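2023-08-25

**Kistlow pauses Stuvumitz hand demos after grip fault, and a word from me about why**

I'm Aurelia Marinescu, I run the small team at Kistlow that builds the Stuvumitz arm and hand, and I asked if I could write this one myself. Press releases about faults tend to come out sounding as if a lawyer had ironed them, and I'd like this to be readable!

So, the short version. We have stopped all public demonstrations of Stuvumitz while we fix a fault in the thumb. Nobody has been hurt. One visitor at our Mahama open day had a fright and a slightly sore finger, and we've spoken to her several times since (she has been lovely about it, far nicer than I would have been).

Now the longer version. The hand is meant to feel how hard it is pressing and ease off once it reaches a limit we set. On the open day the thumb closed past that limit and stayed there for 17 seconds before one of us hit the stop button. The visitor had been offering the hand a bread roll, with our blessing, and the roll came off much worse than she did. She got her finger clear straight away, but she shouldn't have had to.

We went back through the logs that evening. Since May the hand has made 2,429 recorded grips, and 82 of them show the same thing on a smaller scale, with the thumb pushing harder than it was told to and then recovering. We had been filing those as noise. That was a mistake and it was mine, as I signed off the settings that hid them from the daily report.

Soft food is where the fault shows up most clearly, as it gives way under the thumb and the reading drifts. A solid block pushes back and the hand stops where it should. Pastry and bread just sort of sink, and the software keeps thinking it has a bit further to go.

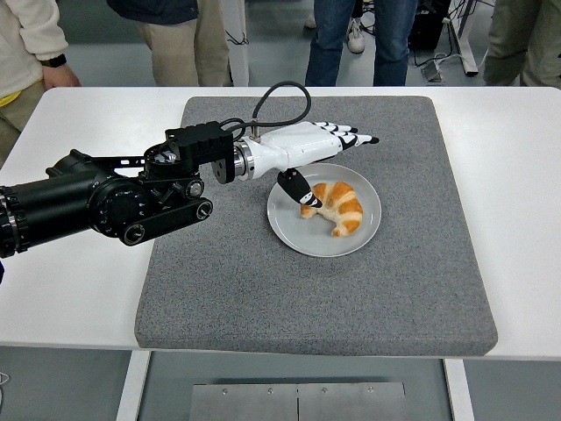 My colleague Boonsong Tanasarn has traced it to two things happening together. The thumb sensor was losing its zero point over a long session, and the check that ought to have caught that only ran when the arm was switched on. Leave it running all afternoon, as we do at events, and the error creeps up. He'd like it known that he asked for a more frequent check last year - he did, I have the email.

What we're doing about it:

- The zero check will run before every grip.
- A separate cut-off in the wrist will stop the hand if the thumb sensor and the motor disagree.
- Visitors won't hand anything to Stuvumitz directly until an outside safety review is finished.
- Every over-limit grip, however small, goes in the daily report.

The other Stuvumitz unit, on trial in the Beketti bakery kitchen, has been switched off too. Beketti's staff have seen the same logs we have, and they'll decide for themselves when they want it back on. We won't be charging them for the time it's off.

I don't have a restart date and I'm not going to guess at one. The new wrist cut-off needs a proper run of testing on the soft stuff first, which means a lot of croissants (the office is coping). We'll publish the results when we have them, including any that make us look silly.

If you came to the open day and something about the hand bothered you, please do get in touch, even if it seemed tiny - a jerk, an odd noise, a grip that went on too long. Write to the Stuvumitz team at Kistlow and it'll come to me or Boonsong.

Aurelia Marinescu
Stuvumitz team, Kistlow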